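Does the Mimine live album have the full Nirnwood set?

Posted by Sneha Kaushik

Hi everyone! I finally saw Mimine in April at the Nirnwood benefit show and I haven't stopped humming since. They played 19 songs, with the children's choir coming out for the last two, and I cried (happily!) through both. Now the live album is up and I only see 12 tracks. Is the choir part missing, or is there a longer version somewhere? I'd love to buy the one where the money goes to the music school fund.

Drita Zupan

Yes, there's a longer one, and it's wonderful! The 12-track version is the streaming edit. The double vinyl has the whole night, choir included, and side four is almost all "Lellero" – they let it run for seven minutes with the crowd singing the ending back at them. Only 2840 copies were pressed, so check the band's own shop first. The vinyl is the one that pays into the fund. It says so on the back of the sleeve, under the credits.

Bogdan Anghel

got mine at a record store, great album!! play it loud

Édgar Condori

Drita is right about the vinyl. If you don't have a turntable, a download code comes with it, and the files include the choir songs plus the short speech before them. Mine took a day to start working, so write to the shop if yours gives you an error. I've had it on in the kitchen every evening this week and I still love that second chorus. 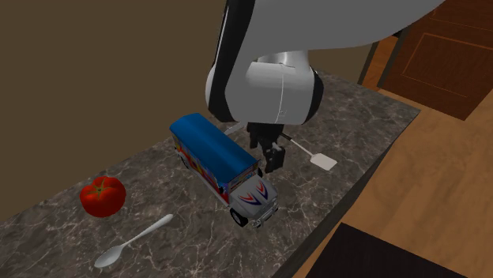 The drummer switches to brushes right there, and you can hear the kids come in half a beat early – so good!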